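3rd February, Trulwood, back room notes

Writing this up before I lose it, mostly for me and Xuelian but anyone on the folding side should read it too, and add to it in the margin if I've got something wrong (Pongsak, I mean you, your corrections last time were better than my notes).

First the line, as it's the thing everyone asks me about in the kitchen. Markuvier ran the full day yesterday on shirts, towels and flat sheets, and the count on the screen at close was 1736 pieces. The best day in December was 1575, so we're up, and that's with the long stop after lunch when the infeed belt kept tracking to the left. Kaiwen found the tension bolt had backed off again. He's put a paint mark across it so we can see at a glance if it moves. Please look at the mark when you start up, it takes two seconds!

Rejects were 92. I went through the bin with Deolinda and the bulk of it was knitwear that should never have gone down the belt. Somebody at sorting is being hopeful, or the sorting bins are badly labelled, and having stood there and tried to read the labels with the lights as they are, I think it's the labels. I'll print new ones, bigger, and put the knits bin on the other side of the table so you have to turn round to use it.

Now the people part, which I keep saying I'll write down properly and then don't.

Before Markuvier came in there were four of us folding all day, and Shuzhen did the checking and the parcels. What we have now is one person feeding, one person clearing, and whoever is left on what Puslow calls "exceptions" in the paperwork and what the rest of us call the soft table. Knits, anything with ties, baby things, the odd dressing gown. It's all the awkward stuff, all day, with none of the easy towels in between to let your hands rest. I don't think any of us saw that coming when we were shown the plan. The plan said the machine would take the boring work away, and it did, but the boring work was also where you had a chat and let your mind wander for a bit. Deolinda said to me on Friday's — no, scrub that, on the last late shift — that she goes home more tired now than when she was folding double the amount. I believe her. I did three hours on the soft table last week and my eyes ached.

So, agreed between me and Xuelian and written here so it can be pointed at: nobody does more than two hours on the soft table in one go. Swap with feeding, swap with parcels, I don't mind which, but swap. I've drawn a rota and pinned it by the kettle. It'll be wrong for the first week. Write on it.

Feeding has its own trouble. The belt sets the pace and you can feel it in your shoulders when you're behind, even though the thing will happily wait for you if you lift your foot off. Shuzhen showed me that she's been keeping a small pile ready on her left so she can get ahead, and then use the gap to stretch. Good trick, but I'd sooner slow the belt a notch. Kaiwen is going to try it at the lower setting for a whole morning and we'll see what the count does. If it drops a bit then it drops a bit, and I'll be the one to tell the office.

Other bits about the line:

Tang (the ticket program, for whoever joins us next) still won't let you split an order between belt and soft table without printing two tickets. We've had parcels go out missing the jumper, with the jumper sitting on the shelf here with a perfectly good ticket on it. Pongsak's workaround is a clothes peg on the parcel tray if there's more to come. Keep doing that. I've asked for the fix twice and will ask again.

The stop button on the outfeed end is stiff. It works, I tested it four times, but it wants a proper thump. Kaiwen has a new one on order.

Training sheet for the infeed needs rewriting. It was written for people who already knew the machine, by me, who already knew the machine. Shuzhen has offered to write the next one and I'll keep my hands off it.

On to the hand grippers. For those who've been off: we're folding with them ourselves, one in each hand, and recording it, so there's something to teach the knitwear arms from later on. Deolinda and Pongsak have had the most practice and it shows. The file count for folding stood at 1138 when I looked this morning and we'll need plenty more of the slow careful ones. Xuelian wants all sorts of surfaces and all sorts of clothes in there, patterned bedding included, so we don't end up with a machine that can only fold on a plain white table.

I had a go myself for the first time in ages and I was dreadful! You forget how much your fingertips are doing. With bare hands I can tell if I've picked up one layer or two without looking, and with these I can't tell at all, I just have to watch. Pongsak's way is to pinch near a seam, lift a tiny bit, look, and only then move. It feels painfully slow for the first few and then it stops bothering you.

The other thing he does is put the piece down and let go fully before he tidies it. I kept trying to straighten the knit while still holding on, and you end up dragging the bit you've already done. Open wide, move clear, come back in. I'm writing that one on the wall. 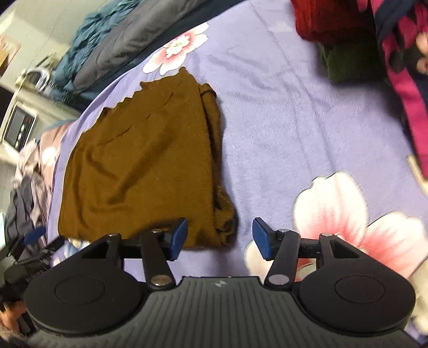

Knits are where I'd most like everyone's opinion, and I mean everyone, including people who've never picked up a gripper. What do we call finished? On the soft table we've all got our own idea of it and Shuzhen passes things or doesn't by eye, and she's right nearly every time, but I can't put "ask Shuzhen" into a set of instructions. Take the mustard-brown one on the flowery lilac sheet. The broad front of it lies mostly flat and I'd be happy with that, a soft crease across the middle but no worse than we send out daily. Then you look down the right side and the inner layers are showing in a darker bunched strip, all the way down to a crumpled ribbed bundle at the bottom corner. Deolinda would open that up and start again. Pongsak would tuck the side under and call it done. Both of them would end up with something a customer is pleased with, and for our purposes those are two quite different lessons, so we need to pick one, or else mark which is which. My own vote is to tuck if the front is good and open up if it isn't, but I've been outvoted before.

Wavy edges are a separate matter. I'd been marking people down for them and Xuelian talked me out of it. Some knits have an edge that's never going to lie in a straight line, whoever folds it and with whatever, and if we keep fussing at it all we're teaching is fussing. So: edge wavy, leave it. Layers hanging out, sort it.

We also talked about what happens to the soft table if the knitwear arms do get built. It was a proper conversation, nobody shouted, but it wasn't a comfortable one. Pongsak asked straight out whether we were training ourselves out of a job. I said what I've been told, that hours are fixed until the end of the year and that the mending corner is meant to grow, and I also said I've got nothing on paper about what comes after. I'd want to know that if I were him. I've asked Puslow for it in writing and I'll stick the answer in this book whichever way it goes.

Deolinda would like to be down for mending if it does grow. She's good, she did the cuffs on that big cardigan and I couldn't find the join. Shuzhen would prefer to stay with checking and is curious about checking the recordings as well, which I hadn't thought of and which makes a lot of sense. Kaiwen just wants the belt to run straight.

To do, mine unless it says otherwise:

New labels for the sorting bins, large print.
Lower belt speed for one full morning (Kaiwen), count written down here.
Tang, ask again about split orders.
Tuck or open up: everybody put a T or an O on the sheet by the kettle, with your name.
Spare finger pads, find out where we keep them. I looked in the blue drawer and it's all Allen keys.
Chair for the soft table with a back that stays up.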